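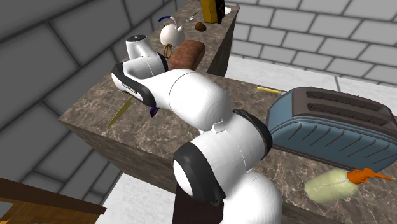 Toast weather: a brown loaf, a toaster and a brown marble countertop.

I had been meaning to go to the Votcombe mill open day for years, and every January something got in the way (a cold, a car battery, one time a wedding), so when my neighbor Flora Ogilvie called and said she had a spare ticket and would I mind driving, I said yes before she got to the part about driving.

It was Fri 23 January and bitterly cold, with the kind of low sun that sits right under your visor the whole way. We took the back road through Groltstead so Flora could drop off a casserole dish she had borrowed last July, and that turned into coffee, and coffee turned into looking at somebody's new porch. We got to the mill with hardly a minute to spare. Parking is in the field across from the church, by the way, and it's free, but wear boots!

They take people around in groups of 20, and ours was led by Aqeel Lodhi, who has run the place for 18 years and still talks about flour as if he had just discovered it. You start upstairs on the bin floor, where the grain waits its turn, and the stairs up there are very steep, closer to a ladder. Flora went up them like a goat. I went up them like a person holding a purse and a thermos.

The millstones are one floor down, and that was my favorite part by far. Aqeel opened the little gate and the whole room began to hum, right up through the soles of my feet, and then there was the smell – sweet and nutty, a bit like warm hay. He had us hold our hands under the spout and rub the flour between finger and thumb. If it feels gritty, the stones are too far apart, and if it feels hot, they're too close. A little boy in our group asked if anyone had ever fallen in, and Aqeel told him no, but a hat had once, and they sold that batch to a pig farmer.

The wheat they had running was from the Purves farm, which you can see from the loading door if you lean out a little. I liked knowing that. I buy flour in a paper bag all year long and never think about a field.

After the tour there was a baking talk in the old cart shed, and I took notes on the back of my ticket. The main thing I came away with is that I have been making my whole wheat dough much too dry. Stone-ground flour drinks up more water than the white kind and takes its time doing it, so you mix it wet, let it sit for 20 minutes while you go do something else, and only then decide if it needs more. Mine goes to 80 percent water now and it's a different loaf, softer and with a better crust – though it sticks to everything, me included.

Lunch was soup and a thick slice of the mill's own bread with Julelico, a dark plum spread they sell at the counter. I bought two jars and Flora bought four, then went back for a fifth for her sister. The soup was only so-so, if I'm being fair, and the line was long. There were 67 names ahead of ours on the sign-in sheet by the door, so go early if you plan to eat.

We finished with a walk along the millpond, where there was ice at the edges and two ducks looking put out about it. Flora wanted to see the sluice, but the path was closed on that side for repairs, so we went back to the car and ate the end of her loaf with our gloves on.

The next open day is in July, when they also have the garden open. Tickets are at the mill shop, cash or check. I've already told Flora she's driving.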